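Flika hand-held grippers, tried at the Stakmont open day
Posted November 22, 2018
Rating: 3 out of 5

Stakmont opened its doors for an afternoon, and I went for the Flika, a pair of grippers you work by hand so that a robot can later copy you. The pair costs 3,599, or 1,251 if you settle for one and a quieter life.

The demonstration job was wiping a small whiteboard on a stand. I have been wiping things for years and fancied my chances. With the Flika you feel like a lobster on its first day at school. The grip itself is good, with no slop in the jaws, and by my fourth go I had stopped apologising to the board.

The cables are another matter. Each gripper has its own, and mine found my elbow every time I reached across. The older Zondemow I tried in May was uglier but let you turn round. Weight is fine for ten minutes; after almost 24 my wrist wanted a word.

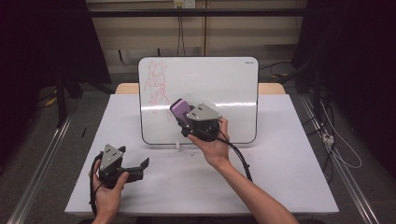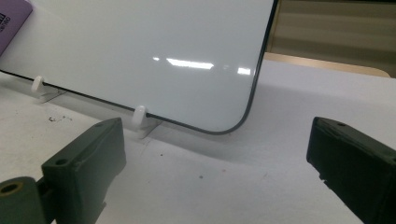
Staff were patient and the tea was free, though the biscuits had gone by the time I reached them. I asked about spare jaws and was told to ring Eberhard, the distributor, who have yet to pick up. I'd still have another go – but I'd want longer cables, and a price for those jaws, before I paid for a pair.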